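**Tech 114, Hardware Basics. Handout 3: What's in the Box**
Garnet Fraser, Nistdale Adult Learning

Read this before the bench session. I can tell who hasn't, usually by the sound.

## Before you open anything

Shut the machine down, pull the power cord, and hold the power button in for a few seconds. Lay the tower on its side with the removable panel facing up. People will try to work on one standing up, the way you'd fix a mailbox, and then spend the evening fishing a screw out from behind the drive cage.

Touch bare metal on the case before you touch anything green. The Kun wrist straps are in the top drawer. They look silly on everyone equally.

Blue plastic is the manufacturer telling you where your fingers go. Latches, rails, release tabs: if it's blue and it's a tab, it was meant to be moved by hand. If you're reaching for pliers, stop and look for blue.

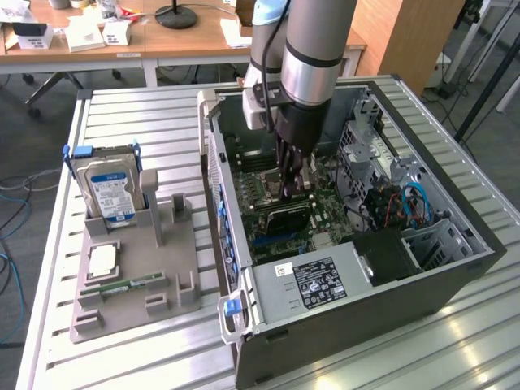 ## Parts that come out, and where they go

Every part you remove goes in the tray, in its own slot. Your lap is not a slot. Last September a memory module spent a week in a coat pocket in Astard, and I had to write a memo.

- **Hard disk drive.** Slides out on its rails. Stand it in the tray and leave the rails on, or you'll be asking me for rails.
- **Memory (RAM).** Open the clips at the ends of the slot, lift straight up, hold by the edges. The notch only lines up one way. It will not be persuaded.
- **CPU.** Last out, first back in. Lift it straight up once the lever is fully open. No sliding, no rocking.

Write down the order as you go. Your notes are worth 100 points and your memory is worth none, at least in this course.

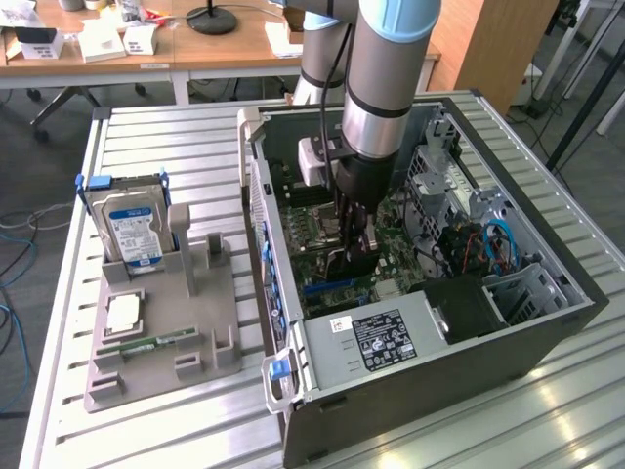

The reading for this unit is the Bamura bench manual, page 741, and yes, it's the page with the coffee ring. It covers cables, which is where most reassemblies go wrong. A loose cable will drift into whatever space you're about to need, so check the area by the drive cage first: on our practice tower there's a blue SATA cable looped in there, with red and orange power wires for company. Trace each one to both ends before you unplug it. Tugging to see what moves doesn't count as tracing.

## For next time

1. Sketch the inside of the case from memory and label the power supply, memory slots, CPU socket, and drive cage.
2. Copy the label off any power supply you have at home. Do not open the power supply.
3. Bring a pencil. Mine have all gone home with somebody.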